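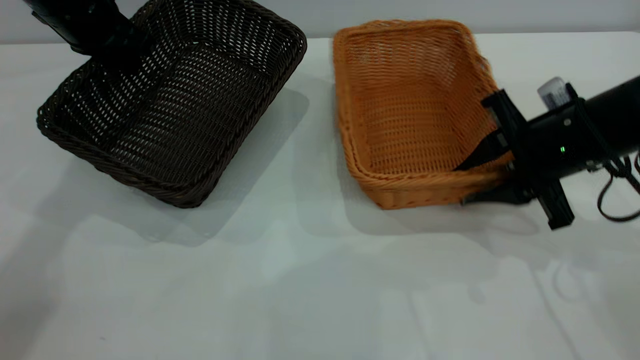 Purkisis Revises the Druvar Woven Storage Basket for Nested Storage

IMMONT, 3 May 2018. Purkisis, a maker of woven storage goods for homes and small shops, has released a revised version of its Druvar rectangular basket. The revision changes the slope of the side walls, the binding of the rim and the packing method used for shipment. The basket is offered in two colors, dark brown and caramel, and replaces the earlier straight-sided Druvar, which went out of production when the present stock was woven.

The earlier model had near-vertical walls. Two baskets of the same size could be placed one in the other only to the depth of the rim, so a pair on a shelf took up almost twice the height of a single basket. In the revised model the walls slope inward from the rim to the base. An upper basket now enters the lower one and comes to rest on its rim. The outside length at the rim is 326 mm in both colors, unchanged from the earlier model, and the new basket fits shelf units that were laid out for the old one.

"Most of the work went into the angle," said Bjarke Ravn, product engineer at Purkisis. "With too little slope the baskets bind and the lower one comes up with the upper one. With too much, the base gets small and you lose room for folded goods. We wove sample sets at several angles and kept the steepest wall that still let go when lifted by one side of the rim."

Construction

The basket is rectangular with rounded corners. The walls are made of horizontal rows passed through vertical ribs. The weave is left open enough that light comes through the side walls, and the contents can be checked in a general way without taking the basket off the shelf. The floor is woven more tightly than the walls, so that small items such as clothespins, charging leads and spice packets are less likely to drop through or catch.

The ribs are continuous from the floor to the rim. In the earlier model they were cut at the base and tucked back under the first wall row, and the cut ends could work out after long use. Running each rib through the base in one length uses slightly more strand per basket. Purkisis has not changed the list price to reflect this.

Strand is sorted by width before weaving. Small differences in shade between neighboring strands are within the product standard and are more noticeable in the caramel color than in the dark brown.

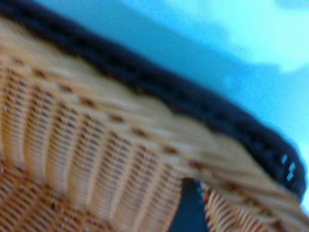 Rim binding

The rim is a thick braid that runs around the full top edge. It serves as the carrying surface, as the basket has no cut handles. Purkisis considered adding handle openings and decided against them. An opening interrupts the upper wall rows, and in a nested pair it lines up with the opening in the next basket, where the strand edges rub.

The braid is worked over a core and closed on one of the long sides. The closing point was formerly placed at a corner, where the bend put the most strain on it. It is now on a straight run, one hand's width from the corner. Short strand ends may be felt at the closing point on a new basket. They may be trimmed flush with side cutters. They should not be pulled, as this can loosen the binding next to them.

"A rim gets handled in one place far more than anywhere else," said Florencia Ojeda, who supervises weaving at the Immont workshop. "People take hold of the edge nearest to them and lift. The binding has to accept that load on one side with the rest of the basket hanging from it."

Rim samples are drawn from each production lot and lifted from one side under load. The lot is held if the braid opens or if the top wall row separates from it.

Use as a pair

The Druvar is sold singly and in sets of two, one dark brown and one caramel. The set was added at the request of retail customers, who reported that buyers used color to separate contents. Common divisions were clean and worn kitchen towels, incoming and outgoing mail, and dry goods for daily use and for reserve.

For use side by side, Purkisis recommends leaving a gap between the two baskets equal to the thickness of a hand. The rims are the widest part of each basket and touch first when the baskets are pushed together.
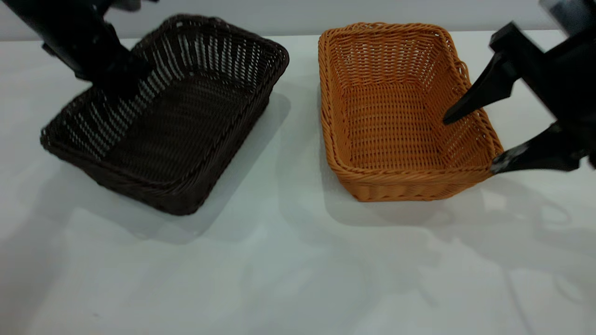
A gap also makes it possible to take hold of the inner long side of either basket, and it keeps the two braids from wearing against each other on a shelf that is used every day. On an open table the spacing is of less importance, and the baskets may be set at any angle that suits the work.

For sorting, the two baskets are placed with their open tops within reach of one person standing at the table. Items are moved from the pile to one basket or the other, and the filled baskets go to the shelf without being repacked. Purkisis suggests a table surface free of grit. The base strands can pick up sand and small crumbs, which then mark a painted shelf.

Nesting procedure

The following procedure applies to both colors and to mixed pairs.

1. Empty both baskets and shake out the lower one.
2. Place the lower basket flat on the table.
3. Hold the upper basket by its rim and bring it over the lower one.
4. Turn the upper basket until its long sides match those of the lower basket.
5. Lower one short end first, then let the other end down.
6. Press lightly on the rim at two opposite corners. Do not press on the floor of the basket.

To separate the pair, lift one end of the upper basket until it clears the lower rim, then lift the other. If the baskets bind, tilt the upper one along its length. Pulling straight up with both hands is slower and can raise the lower basket from the table.

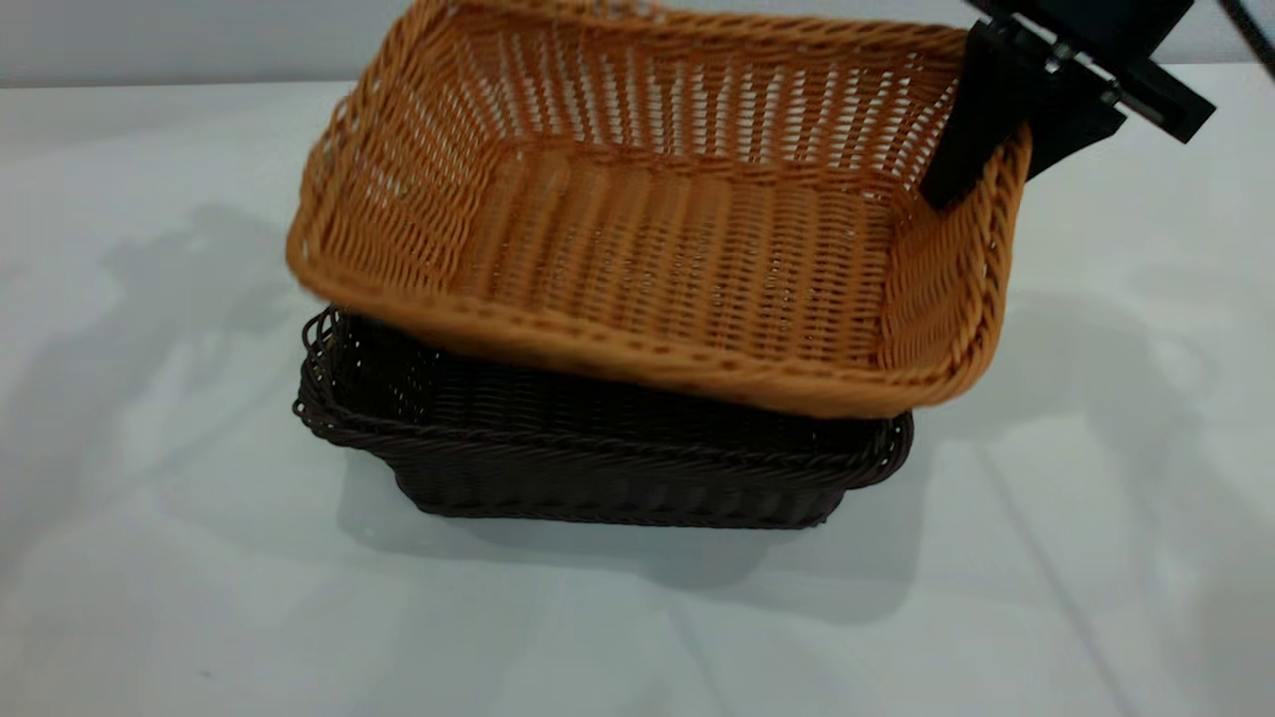

Druvar baskets in caramel and dark brown. The caramel basket is held tilted above the dark brown one.

Storage of more than four baskets in one stack is not recommended. In a tall stack the weight is carried by the rim of the lowest basket, and the braid may flatten along the long sides. A flattened braid usually returns to shape if the basket is left empty and unstacked overnight.

Testing

The nesting fit was checked at the Immont workshop before release. One pair was nested and separated 1549 times by hand, with the rim inspected at intervals. Wear was found on the outer face of the lower braid, limited to surface gloss. No wall row came loose. The pair was then measured against a new pair at the rim and the base and stayed within the drawing tolerance.

The test was run and recorded by Trinh Đồng, who also wrote the inspection sheet now used on the packing line. "The sheet asks for three things at the rim and two at the floor," Đồng said. "If a strand stands up from the rim by more than the thickness of the braid, the basket goes back to the bench. Anything shorter is trimmed at packing."

Care

Dust may be removed with a soft brush or the brush head of a vacuum cleaner, working along the rows. For spots, use a cloth wrung out in water with a small amount of dish soap and wipe in the direction of the strand. Let the basket dry standing on one long side so that air reaches the floor. Do not use a dishwasher, a heat gun or solvent cleaners. Keep the basket away from radiators and oven doors.

Wet goods should be placed on a liner. A cotton liner cut to the sloped walls is available as a separate item and fastens under the rim with four tapes. Liners bought for the straight-sided Druvar are too wide at the base and will fold at the corners.

Packing and distribution

Baskets are shipped nested, with a sheet of plain paper between each pair. Because of the sloped walls, a standard carton now holds a greater number of baskets than before, and the corner inserts used with the old model have been dropped. Retailers should open cartons with a short blade, as the top rim lies directly under the carton flaps.

Distribution is handled by Kushnir, which will supply 67 retail locations in the first delivery period. The opening shipment consists of 1039 sets. Single baskets in both colors will follow in July.

"Shelf depth was the main question from our stores," said Hryhorii Chornovol, purchasing manager at Kushnir. "The rim size is the same, so no shelf labels or dividers have to move. Stores that still hold the straight-sided model have been asked to sell it separately and not to mix it into new stacks."

Replacement of single baskets from a set is possible through the retailer. Color may differ slightly between lots. Customers who need a close match should give the lot number from the paper tag tied to the rim.

About Purkisis

Purkisis designs and weaves baskets, trays and shelf inserts at its workshop in Immont. The Druvar line includes the rectangular basket described in this release, a shallow tray and a lidded box.

Samples, drawings and carton data may be requested from Rostyslav Tkachuk, press and trade inquiries, Purkisis, Immont.

© 2018 Purkisis. All rights reserved. | Contact | Press | Back to top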